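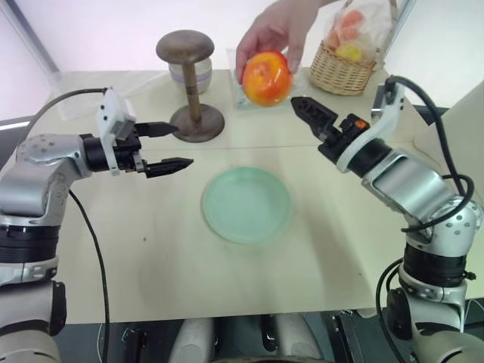

Ticket: right wrist camera drops out during gripper comparison
Status: open, workaround in place
Site: Flindgate, bench 3
Kit: two-arm bench, Jundon fingers on both sides, Hindex controller

Problem
The right wrist camera stops sending pictures part way through a run. The controller keeps the last good picture and carries on, so the arm moves on stale data until someone stops it. The left wrist camera has the same settings and has not dropped once.

Task in use
Fruit to plate. One person holds an apple out over the clear tray, the right gripper takes it and the arm sets it down on the green plate. Left arm stays powered with its jaws open.

Log
09:40 Ran 18 pick attempts with the Jundon fingers. Camera lost on 3 of them, each time as the right arm reached up and across to the far side of the table.
10:15 Swapped the left and right camera modules. Fault stayed on the right, so the module is fine.
10:50 Lowered the frame rate on both sides. No change.
11:30 Right arm jogged by hand, gripper closed, no fruit. Picture lost when the wrist rolled past the halfway point. Came back when it rolled the other way.
11:45 Checked the cable that loops off the top of the white bracket. It goes tight over the silver joint at that angle and pulls on the plug.
13:20 Fitted an 800 mm cable in place of the short one and left a bigger loop. 9 attempts, no drop-outs.

Workaround
Keep the longer cable on the right side. Do not tape it down at the wrist -- it needs to slide. Check the loop clears the fingers before each run.

Still to do
Repeat the test with the Bautista fingers. They are longer, so the wrist sits at a different angle on the approach and the cable may pull again.
Ask Hindex whether the controller can halt the arm on a lost picture. The setting in the menu only writes a warning.
The Jundon results from before 13:20 should be left out of the comparison.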